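Notes pour l'exposé, version longue (penser à couper si on démarre en retard)

Bonjour à toutes et à tous ! Je me présente vite fait, je dis un mot du projet Geltdale et j'enchaîne. Je vais vous parler de ce que ça fait de montrer un geste à un robot quand on n'a pas soi-même le doigt sur la pièce. Moi, au début, je pensais que ce serait comme un jeu vidéo. Pas du tout !

Donc, la téléopération. J'ai les poignées en main, le bras me suit, et chaque essai est enregistré : les images du poignet, les positions, l'ouverture de la pince. On a visé 100 démonstrations par tâche. La pire, c'est le processeur à présenter au-dessus du socket, parce que les broches sont minuscules et que mes poignées ne me renvoient aucun effort. (Demander qui a déjà tordu une broche, laisser les mains se lever.)

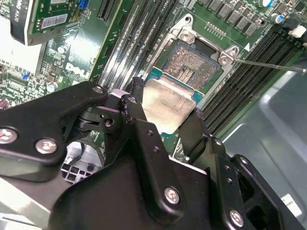 Nazmiye Baysal m'a demandé pourquoi on ne prenait pas tout simplement le bras à la main pour le guider, ce serait quand même plus naturel, et on sentirait le contact.

Bonne question, et on l'a essayé en mai ! On sent mieux le contact, c'est vrai. Sauf qu'on a vite les avant-bras en compote, et que nos mains se retrouvent dans le champ de la caméra : le modèle apprend avec des doigts humains qui ne seront plus là ensuite. On garde le guidage à la main pour régler les positions d'approche, et les poignées pour tout le reste.

Ce que je fais maintenant, en vrac : j'approche de biais, je m'arrête, je regarde l'orientation, je redresse, et seulement après je descends. Les hésitations, je les laisse. Les rattrapages aussi, j'en fais même exprès ! Vernon Després préférait les essais bien propres, on en a discuté longtemps (ne pas raconter toute l'histoire, 5 minutes max).

Passer à la partie sur le tri des essais, puis les questions.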